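Replacing waistband elastic: some measurements

Elastic in trousers fails well before the cloth does. The rubber core loses its recovery, the outer threads stay intact, and the waistband reads the right size on a tape while holding nothing up. I have now replaced four of them, and these are my notes.

Test first. Mark 30 cm on the old elastic, stretch it fully, release and measure again. My last piece came back at 34 cm. Anything that far out is finished.

For new stock I use Lurico woven, 4 cm wide. Knitted elastic is softer but narrows under tension and rolls inside the casing. Brenovow sell a cheaper braided type, which I would keep for cuffs.

Cut the new length to the waist measurement less a tenth, then add an overlap for the join. Zigzag the join flat – a stitched box is stronger but leaves a lump. Where the elastic is sewn through in several rows, unpick every row before pulling anything. This takes most of an evening in November light.

Stretch evenly while sewing, and use a longer stitch than feels sensible. 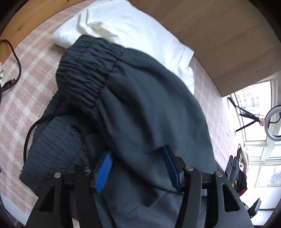

Dark grey pair, gathered waistband with parallel stitching.

Recent posts
Thread weights compared
Janov bobbin case: cleaning
Blunt needles and skipped stitches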